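Stacking cubes – keep the odd one or not?

riet_vl
Cleared the white table and got the cubes out again. Two are stacked and the blue one is still by itself. I'd like a stack of three but I'm not sure it should go on top. 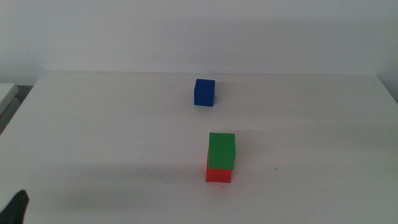
Blue one toward the back, stack nearer the front.

tkyei
Put it on top. Three is nothing, my niece gets to 10.

jytte93
Disagree. I'd start over with blue at the bottom – it's the darkest and looks better there.

tkyei
Color makes no difference to a stack.

riet_vl
It does to me. Closer look at the blue:
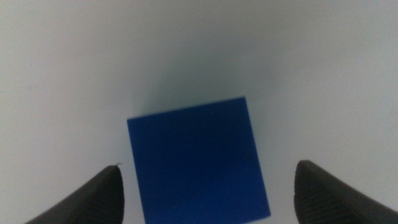
Blue block from above, sitting a little crooked.

jytte93
Nice deep blue. Still say bottom.

elikem_l
Bottom for me too. Square it up first.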